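Writing the rules for our teardown bench

October 31, 2023 · 6 min read

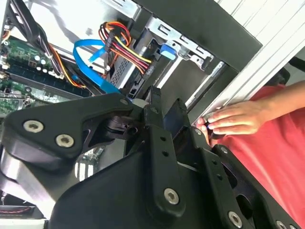
Why I started writing things down

I've been working on desktop computer teardown at Gonura since spring. The job is easy to say: an old tower comes in, the arm takes out what it can, a person takes out the rest, and the parts go into the right bins. For the first few months we ran it on habit. Everyone on the bench knew how they liked to do it, and everyone liked to do it a bit differently.

Then Kasun Sikder went on leave and Farzana Abeysekara took over his shifts. She asked me where the rules were. I gave her a sheet with four lines on it, two of which were out of date. So I spent two weeks watching people work and writing down what they did, and then we argued over it. What follows is where we landed. It's version 3 of the document, minus the parts that only make sense on our floor.

We already had a risk assessment and the arm maker's manual. Neither of them tells you where to put your left hand when a drive is sticking in its cage.

Hands and the arm

Most of our arguments were about this. A PC case is light and it slides, so people want to hold it. Some of the work does need a hand on the case, and a rule that says "never" gets ignored by lunch. We wrote this instead:

One person at the case while the arm is powered. A second person can watch from behind the tape but can't reach in.

The person at the case holds the outer edge only. No fingers inside the case when the arm is moving on its own.

The person says "holding" before the arm moves and "clear" when they let go. The operator repeats the word back. It felt silly for a day or two and then it didn't.

If you have a screw or a tool in your hand, put it in the tray before you say "holding."

Speed stays at 10 percent of maximum any time a person is within reach. This is set in the controller and the operator can't raise it from the pendant. Changing it takes a key, and Botond Bozsik has the key.

The speed number comes from our own assessment, with our gripper and our payload. Please don't copy it. A slow arm can still pinch, and the places that pinch are mostly the linkages on the gripper itself. We've marked ours on a drawing by the bench so new people can learn them with the power off.

Cables before metal

Old desktops are full of wire. Power leads hang across the drive bay, data cables loop over the board, and all of it is in the way of a gripper. Our early mistake was to go for the drive first because it was the part we wanted. The fingers would catch a lead on the way in, and then either the lead gave or the connector did.

The order is now fixed. Unplug from the wall and hold the power button down. Take the side panel off. Ground yourself and the case. Disconnect the data cable, then the drive power, and tuck both out of the approach path. After that you can free the drive from the cage.

Pull on the plug, never on the wire. If a plug won't move after two tries, the arm stops and a person does it by hand with the arm powered down. Vasanthi Bandara wanted three tries. We had a long talk about it and I won, but she may be right, and we'll look at it again in November.

We leave the power supply closed, always. It goes to Gamage whole and their people deal with it.

The gripper check

This happens at the start of each shift and after any bump, with the arm off.

Put a driver on every screw you can reach on the fingers and linkages. You're feeling for movement. If one turns, tighten it to the figure on the card and write it in the log.

Look at the jaw faces for chips and for bits of metal stuck to them. Wipe them down. Open and close the fingers by hand and listen for grit.

Check that the camera cover is clean and the camera cable has slack through the full wrist turn. Ours wore through once at the clip, and we lost a morning finding out why the picture kept dropping.

The check is short, and people skip it when there's a stack of towers waiting. I put the log on a clipboard at the bench because the tablet version never got filled in.

What goes in the log

Shiuli Khondokar keeps our records, and she asked for less detail than I expected. Per unit: the tag number, who was operating, who was at the case, any stop and the reason for it. She doesn't want paragraphs.

We've logged 459 units under the current rules. The most common stop is a snagged cable, even with the new order. The next is a drive that won't slide. Both get the same code if you aren't careful, so we split them last month. The Flalolik folks who built our cell software added a second button for it, which helped a lot.

A stop never counts against anyone. I had to say this out loud several times. If people think a stop looks bad, they'll steady the case a bit harder and reach a bit further in, and you won't read about it in any log.

Still open

We don't have a good rule for cases with odd latches. Some drive cages use plastic clips that get brittle with age, and the arm has no feel for when one is going to snap. Right now a person releases every latch with the arm parked, and it's slow.

I also don't like our rule on gloves. Thin ones tear on the case edges and thick ones make it hard to hold a screw. We're testing two kinds, and Farzana is keeping notes on how they hold up.

If you run something similar and your shop has a written rule for either of these, I'd like to read it.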